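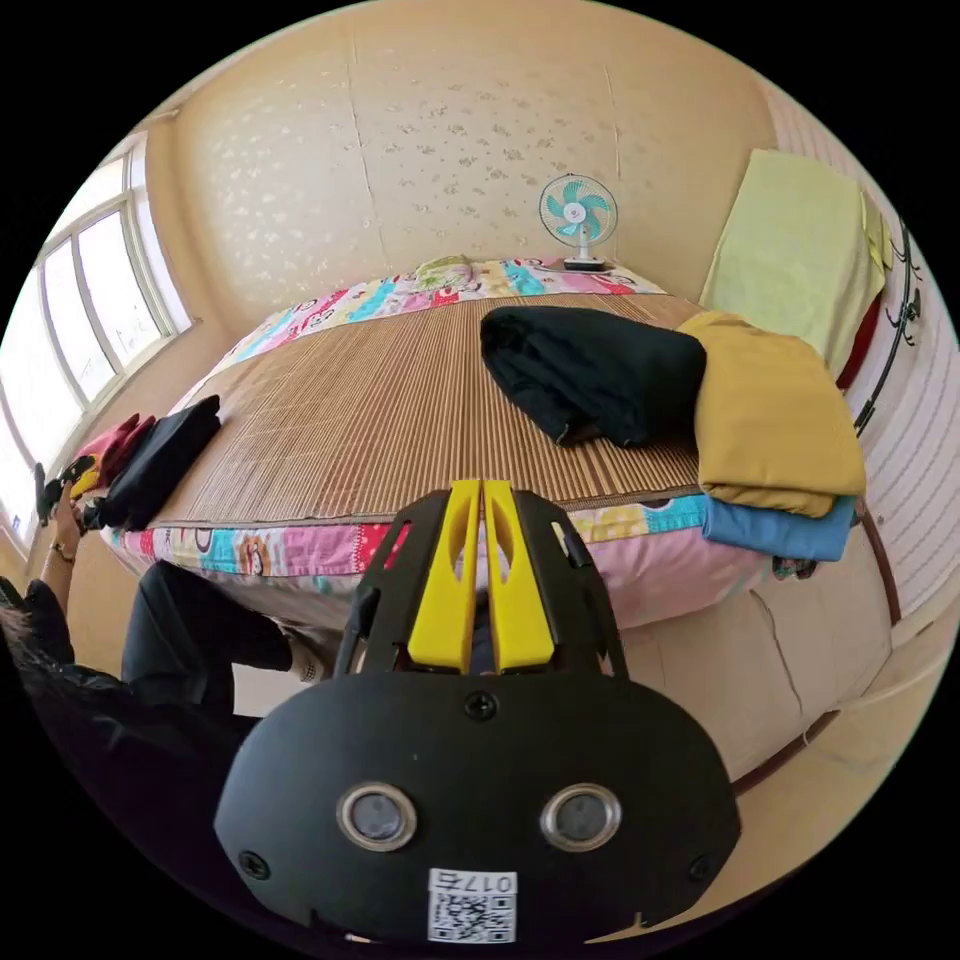
Automation and Handling Systems
Handout 11: Slip faults in gripping soft goods

Course leader: Fadwa Abdelaziz
Issued 3 Jan 2023. Replaces the October version, which had the wrong sign in section 4.

Read before the session: handout 9 (friction and contact) and the first half of handout 10 (calibration records). Bring a calculator and the blank fault tree sheet.

1. Scope

The session deals with one fault in a two-finger gripper handling folded clothing and household cloth. The fault was a slow loss of grip that the control software recorded as a successful pick. No one was hurt. It is used on this course for two reasons: the mechanical cause was small and easy to understand, and the logging that should have exposed it hid it for several weeks.

The case comes from the Kendside trial. The task was to pick folded garments from a bed and place them in a neat stack. Demonstrations were recorded by people using a hand-held gripper in ordinary bedrooms, and the resulting policy was then run on an arm fitted with fingers of the same shape. The policy software was called Ekier. The arm-side gripper was built at Trevberg.

Terms used below:

Hand unit: the gripper held by a person during demonstrations.
Arm unit: the gripper fitted to the arm.
Opening: the distance between the inner faces of the finger tips, in millimetres.
Commanded opening: the value sent by the policy.
Reported opening: the value worked out from the motor encoder.
True opening: the value measured at the tips with feeler gauges.

Keep the last three apart in your notes. Most of the weak answers to last year's coursework came from treating reported opening and true opening as the same quantity.

2. Description of the fault

During a run of 2215 picks, the arm unit dropped garments at a rising rate. The drops did not happen at the moment of lifting. The cloth left the bed, stayed in the fingers for part of the move and then slid out, usually when the arm slowed down above the stack. In the early part of the run this was put down to the garments. Black cotton was blamed first, then anything with a loose fold.

Ekier marked a pick as good if two conditions held:

(a) reported opening after closing was greater than a set minimum, taken to mean that something was between the fingers;
(b) reported opening did not change during the lift.

Both conditions were met in nearly all of the dropped picks. The operator's paper log and the software log therefore disagreed, and for most of the run the software log was the one used in the weekly figures.

3. Mechanical cause

Each finger was held to its carriage by a screw passing through a slot. The slot allowed the finger to be set forward or back at assembly. On the arm unit the screws had been tightened by hand without a torque driver and without thread lock. Under repeated closing the left finger crept outwards along its seat and also turned slightly, so that the tips no longer met square.

Three effects followed.

Contact area. The tips touched along one edge. The clamping force was unchanged at the motor but acted on a narrow strip of cloth. A folded garment has several layers, and only the outer layers were properly held. The inner layers could move against each other.

Offset. With the left finger displaced, the true opening was larger than the reported opening by an amount that grew through the run. When the encoder said the fingers had closed on a thin cloth, the tips were further apart than that.

Play. Once the screw was loose, the finger could rock. A rocking finger gives way when the load changes direction, and the load changes direction when the arm slows down. This accounts for where in the move the drops took place.

The encoder sat on the motor side of the carriage. It could not detect any movement between carriage and finger. Condition (b) in section 2 was therefore a test of whether the motor had moved, and the motor had not.

4. Working

Let the reported opening be r, the true opening t, and the offset caused by creep c, all in millimetres. With the finger displaced outwards,

t = r + c

so that c = t - r, and c is positive. The October handout gave t = r - c. Please correct any copies you still have.

For a folded cloth of free thickness h and stiffness k when squeezed, the clamping force at the tips is approximately

F = k (h - t)

provided t is less than h. Substituting,

F = k (h - r - c)

At a fixed reported opening, the force falls in a straight line as c increases. The force reaches zero when c = h - r. Thin garments reach this point first if r is held at the same value for all garments. If the controller instead closes to a force limit measured by motor current, the motor goes on closing and takes up the offset, up to the end of its travel. The arm unit used position control with a fixed table of openings by garment type, so it had no means of taking up the offset.

The cloth is held against gravity and against the slowing of the arm if

2 u F > m (g + a)

where u is the coefficient of friction between finger and cloth, m is the mass of the garment, and a is the upward acceleration of the gripper. When the arm is moving down and slows, a is positive. This is the worst point of the move. The factor 2 is there for the two finger faces and assumes that both are in full contact. With edge contact the assumption is doubtful, and in the coursework you should say so.

Note that u in this expression refers to finger against cloth. Slip between inner layers depends on cloth against cloth, which was lower for most of the garments in the trial. A full treatment would check both and take the smaller limit.

5. Why the demonstrations did not show it

The hand units used in the bedrooms had the same slotted seat. One of them, when checked afterwards, also had a loose finger. Demonstrations made with it contained very few drops.

A person holding the gripper sees the cloth start to slide and does something about it. They squeeze harder, tilt the tool so that the cloth hangs across the fingers, or put a free hand under the garment. The recording keeps the motion and the opening, and keeps no note that the motion was a correction. The policy learned some of the tilting without the sight of the sliding cloth that had prompted it.

The second consequence is less obvious. If a hand unit has an offset, the openings it records are wrong by that offset. Data from a good unit and data from a loose unit were mixed in training with no flag. The table of openings used on the arm unit was taken from the mixed data, so part of the error in r was present before the arm unit's own fingers had moved at all.

Each unit carried an identity label, and the label was written in the session record. It was not carried through to the training set. When the fault was found, sorting the demonstrations by unit took 11 working days.

6. How it was found

The fault was found during a change of fingers for an unrelated reason. The technician at Trevberg noticed that the left finger could be moved with a thumb. Feeler gauges then gave the true opening at several commanded values, and the difference from the reported opening was plain in the first set of readings.

The last 70 drops were reviewed from the overhead video. In almost all of them the cloth could be seen to shift before it fell. The video had been stored from the first day and had not been looked at, as the software log showed no failures to look for.

7. Safety matters

A dropped shirt is of little account. The same fault on the same arm could have involved a heavier item, and the Kendside risk assessment had used the software's success rate as evidence that dropped loads were rare. That evidence was not sound. The assessment was withdrawn and written again.

Two further points were raised:

A loose finger can come off. The screws on the arm unit had backed out far enough that the left finger was held by only a few turns of thread. The arm moved at a speed at which a detached finger would have travelled beyond the marked floor area.

Hands near the fingers. When drops became common, operators began to steady garments by hand while the arm was live. This was against the written procedure. It went on for some time without being reported, and the interlock did not prevent it, as the guard had been opened for stack changes and left in its service setting. Treat this as part of the fault and include it in your tree.

8. Changes made

Finger screws are fitted with thread lock and tightened to a stated torque. A paint line is drawn across screw head and finger so that any turning can be seen.

A locating pin was added to each seat. The finger can no longer creep when the screw is loose, though it can still rock.

True opening is measured with gauges at the start of each shift at two values, fully closed and the middle of the range. The readings go in the same file as the run log. If either differs from the reported opening by more than the limit on the check sheet, the unit is taken out of use. The check applies to hand units as well as arm units.

Success is judged at the stack. A small load cell under the placing surface, supplied by Twal, gives the mass before and after each place. A pick with no rise in mass is marked as failed whatever the encoder says.

The unit label is a required field in every demonstration file, and files without it are rejected at import.

The guard's service setting now limits the arm to slow speed and times out.

9. Coursework

Complete all parts. Show units throughout.

Draw a fault tree with "garment released before placing" as the top event. Carry each branch down to a cause that a named check could detect. Mark the branches which the original software could not have detected.

Using the expressions in section 4, find the offset c at which a garment of your choice will slip during slowing. Measure h and m yourself. State the value of u you have used and where you got it.

Section 8 says that the locating pin stops creep but does not stop rocking. Propose a change to the seat that deals with rocking, and say what it would do to the time needed to change a finger.

The load cell detects a missing garment. Describe a failed pick that it would not detect, and suggest a measurement that would catch it.

Write no more than one side on the use of the software success rate in the first risk assessment. Say what evidence should have been asked for, and by whom.

Hand in on paper at the start of the next session. The torque drivers and feeler gauges are in the second drawer of the bench cabinet and must be signed out. Gauge sets are to be returned complete, with the thin leaves wiped and oiled.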